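March, evening, long table at Skutville

New paper is down! The old sheet came off this afternoon and I'm more pleased about it than a person should be about a table covering. Writing it up while I still remember which bits were a pain.

**Taking off the old one**

The old paper had been down since before the holidays and it was in a state. Coffee rings, pencil sums, a long soft crease down the middle where everything rolled to. The tape had let go at most of the crossings and the ends had curled up into little hooks that caught sleeves. I started at the window end and rolled the whole thing toward the door, tape and all, and it came away much more easily than last time. Last time I peeled the tape first. Don't do that. Roll it with the tape on and the paper holds the tape together.

There was some gum left on the tabletop where the tape had gone over the edge and stuck to the table itself. Warm water and dish soap, a plastic scraper, then a dry rag. I gave it until after lunch to dry out properly, and I'm glad I did (see the bubble business in the last entry, which I would like to forget).

**Paper**

Brown kraft, off the big Reuter roll. I compared it with the white stuff we tried before and I really think the brown is better in every way that matters to us. It doesn't glare under the ceiling lights. Small pale things show up on it, small bright things show up on it even better, and pencil marks are easy to see when you want them and easy to ignore when you don't. It's also just a nice surface! Warm to the hand, a bit of tooth to it, so light things don't skate off when somebody walks by.

Cut length was 3,000 mm, which gave me enough to fold under at both ends. Roll width is 900 mm. The roll has a natural curl and wants to go back to being a roll, so I laid it curl side down, weighted the corners with the old catalogs, and left it flat for an hour before touching any tape. The edges had calmed down by then. I smoothed from the middle outward with the side of my fist in a clean sock. Looks silly, works beautifully.

What was left of the roll went on the parcel scale: 1,907 g with the core. I wrote that on the inside of the core so next time we can weigh it again and have some idea how much a table really uses. We have guessed wrong on paper twice now.

**Tape**

Dark blue, the Skurik one. I had a roll of green open and was tempted to use it up, but the dark blue on brown is so clear from the other end of the room that I went and got the blue. It tears straight across by hand if you pull it down and toward you, and it pulls up again without taking the top layer of the paper with it, as long as you do it slowly and low to the table.

Order of work, for whoever does the next one:

1. Mark the cell corners in light pencil along both long edges and at both ends. Marks only, no lines.
2. Snap or stretch a thread between marks for the first lengthwise line. Lay the tape against the thread, one side only.
3. Finish all the lengthwise lines before starting any of the crosswise ones.
4. Crosswise lines go on top, and each one goes down in one piece from edge to edge.
5. Rub down every crossing with the back of a spoon.

The third step is the one I got wrong the first time around. I was so keen to see a finished cell that I did a bit of each, and then the next lengthwise strip had to go over some crossings and under others, and I got a woven look that was pretty and completely out of true. Pulled it up, started over. Cost me an arm's length of tape and a bad mood that lasted as long as it took to make tea.

On keeping it straight over a long run: stick the first hand's width down, walk the roll to the far end with the tape held up off the paper and pulled just tight, line it up, and only then lower it. If you stick as you go, the tape wanders. If you pull it really hard it goes down lovely and straight and then shrinks back overnight and lifts at the ends. Just tight. I practiced on the old sheet before binning it and I'd recommend that to anyone, it's oddly fun.

**Cell size**

I went large. We talked about a finer grid, and on squared paper it looked great, but a fine grid is all tape and no table, and every piece that lands on a line sits a hair higher than its neighbor. Big rectangles leave plenty of plain paper to put things down on. They also make it very easy to talk about the table. "Second one from the door, near side" gets you there. With the small squares we were forever leaning over and pointing.

The worst line is 7 mm off at the door end. I found that after everything was rubbed down, of course. I've decided I can live with it, and I've put a pencil dot by it so that whoever measures next knows it's the line and not the tape measure.

**How it looks with things going on**

Very happy with it from this end. The lines hold straight all the way down, and even a thin pink straw at the far end is easy to pick out over all that brown.

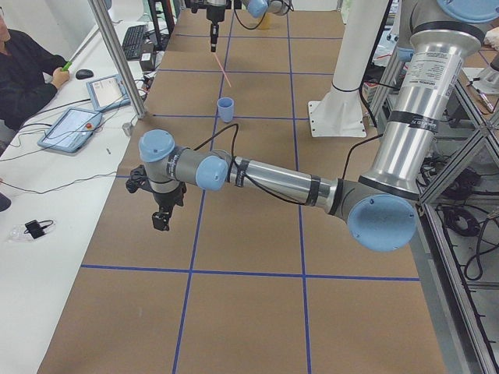 A note came back from the Tiswood bench within the hour, saying the grid looked good but asking why we didn't run the tape over the long edges and underneath, the way they do, so the paper can't creep. They also wanted to know whether the blue leaves a stain if it stays down through the summer, as theirs did once near the radiator, and said to try putting a second layer of paper under the first so the top one can be changed without washing the table.

Good questions, and I love the double layer idea. On the edges: wrapping underneath is what left all that gum on the table last time, so I'd like to see how this one does with the ends folded. If it creeps I'll wrap it and eat my words. On staining I don't know. I've stuck a short strip to an offcut and put it on the windowsill with the month written beside it, and I'll peel it when the weather turns.

**Still to do**

- Order more dark blue. There's enough on the roll for patching but not for another table.
- Spoon goes back to the kitchen drawer, washed.
- Label the cells? I'd say pencil, small, in the same corner of each one, reading from the door. Happy to be argued with on this, but please before anyone gets out a marker.
- Mugs on the side shelf from now on, mine included.
- Check the crossings again in the morning with a thumb and rub down any that have lifted.
- Cut the second layer for Tiswood's trick while the big roll is still out on the floor.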